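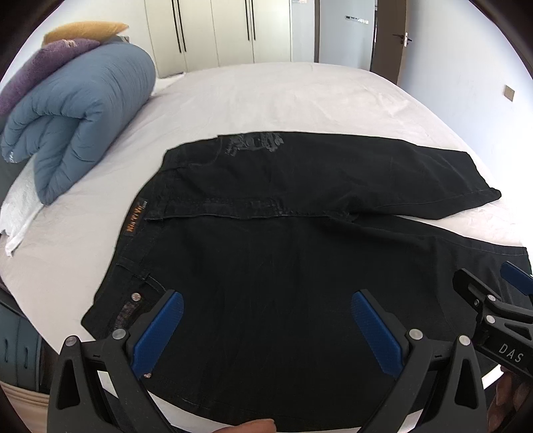

Drurlow Logic Probe Firmware Gets Pulse Stretching and a Serial Log

Home | News | Projects | Downloads | Forum

Posted in November by the Dikbridge news desk

Version 2 of the firmware for the Drurlow logic probe is out. The new release adds pulse stretching, a serial log and a fix for the false "floating" reading that owners have been reporting on long test leads. The source and a ready-to-load hex file are both in the downloads section.

The Drurlow is a small handheld probe built on an 8-pin microcontroller. It shows high, low and floating on separate LEDs and runs from the supply of the board being tested. The original firmware read the tip in a simple loop and set the LEDs to match. That was fine for static levels, but a short pulse could come and go without lighting anything the eye could catch.

The new code uses the pin-change interrupt to catch each edge and then holds the LED on for 200 ms. A pulse that arrives while the LED is already lit restarts the hold, so a steady clock shows as a solid light. Users who prefer the old behavior can hold the button down at power-up to turn stretching off. The setting is saved in EEPROM.

The serial log is sent from the pin that used to drive the beeper. It puts out one line of plain text per change of state, with a time stamp in milliseconds. Any terminal program will read it. There is no room on the chip for both functions, so the beeper and the log are chosen with a define at the top of the source file and the firmware has to be rebuilt to switch. The hex file in the downloads section has the beeper enabled.

The floating fix is a change in how the bias resistors are read. The old code took a single sample after switching the bias, and with a long lead the tip had not always settled. The new code waits longer and compares 2 samples before it decides. This slows the floating test slightly. High and low readings are not affected.

No hardware changes are needed for boards sold by Tatthorpe. Boards from the first Witkowska kit have the button wired to a different pin, and a separate build option covers these. Check the label on the underside of the board before loading anything - the wrong build will not damage the probe, but the button will do nothing.

Loading is done through the usual 6-pin header with any ISP programmer. Fuse settings are unchanged from the first release. If you have altered the fuses to run the chip at a different clock speed, the hold time and the log baud rate will both be off, and the constants in timing.h need to be edited to suit.

Known problem: the log drops lines when the input changes faster than the serial port can send. The output is marked with an asterisk when this happens. A small buffer is planned for the next version, if it will fit.

Bug reports should go in the existing Drurlow thread on the forum. Please include the board label and the build option used.

Contact | Copyright Dikbridge | Back to top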